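Judite Caldeira
@juditecaldeira
17th November

I finished moving my mother's recipes out of the shoebox and into something the rest of the family can use. A few people asked how I went about it, so I'm putting it in a thread.

The box had 300 cards in it, plus whatever was folded up between them. Some are hers, some are my grandmother's, and a good number are from women at the Guerreiro bakery, where she worked before she married.

First thing I did was sort by handwriting. I know that sounds backward. But once I could tell whose card it was, I could tell what the measurements meant. My grandmother's "cup" was a coffee cup. My mother's was a regular measuring cup.

If you don't know the handwriting, look for a letter or a birthday card signed by the same person and keep it next to you while you sort. My cousin Lourenço Antunes had a stack of old Christmas cards and that settled most of it.

Second, I typed every card exactly as written. Spelling mistakes, missing steps, all of it. Corrections went on a separate line under the recipe with my initials. I've seen family cookbooks where somebody "fixed" things along the way and now there's no telling what the original said.

Example from the rice pudding card: "milk until it looks right, lemon, do not leave it." That is the whole method. I typed that. Under it I wrote what I do, which is 8 cups of milk for the big pot and a strip of peel taken out before the sugar goes in.

Duplicates. There were 10 cards for the same orange cake. I kept all of them. They differ in the eggs and the oven time, and one has no oil in it at all, which I think is a mistake, but I haven't tried it yet.

Third, the stained ones. Don't wipe them. I tried a damp cloth on one card and took the ink off with the grease. A dry soft brush is fine for flour and crumbs. For anything worse I left it alone and typed what I could read.

For faded pencil, hold the card at an angle next to a window. Morning light worked better for me than a lamp. Pacita Mercado, who used to do the church bulletins, read two cards I had given up on just by tilting them.

Storage: the originals went into paper envelopes, one per person, and the envelopes went into a box in the hall closet. It was in the kitchen before. Kitchens are hard on paper and I should have moved it years ago.

Names of dishes took longer than I expected. My mother had "Deolinda's soup" and "the other soup." I called Deolinda Baptista, who is still in Rinmont, and she said hers never had cabbage in it. The card says cabbage. Both versions are in the book now, with a note.

How I organized it: by when we ate it. Weekdays, Sundays, holidays, sick in bed. I tried soups, meats, desserts and so on and couldn't find anything, because that's not how I remember the food.

I typed at the dining table in the evenings, one envelope at a time. When I got tired I started skipping words, so I set a limit for myself and stopped when I hit it. The next day I read back the last few before starting new ones. 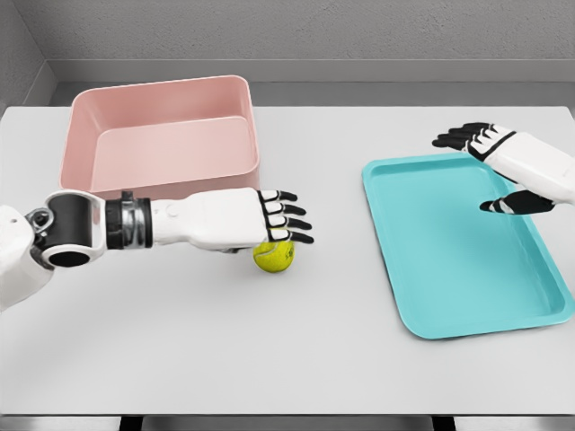

Tennis ball, pink bin, turquoise tray.

Printing. I went with a plain three-ring binder and page sleeves. Bound books look nicer, but you can't add to them, and I already have more cards coming from an aunt. Wide margins too, so people can write on the pages.

I left a blank page after each section. My neighbor Hường Đồng suggested that. She did her own family's recipes a while back and said her sisters started mailing her corrections as soon as they got their copies.

Things I'd do differently: number the cards in pencil on the back before sorting. I lost track of which ones had been paper-clipped together and I'm fairly sure one frosting belongs to a cake I can't match it to.

Also ask people sooner. There are cards from the bakery with only a first name on them and I have no one left to call about those.

Copies go out to the family in December. If you're a cousin and you're reading this, send me your current address.

Rice pudding is on page 8.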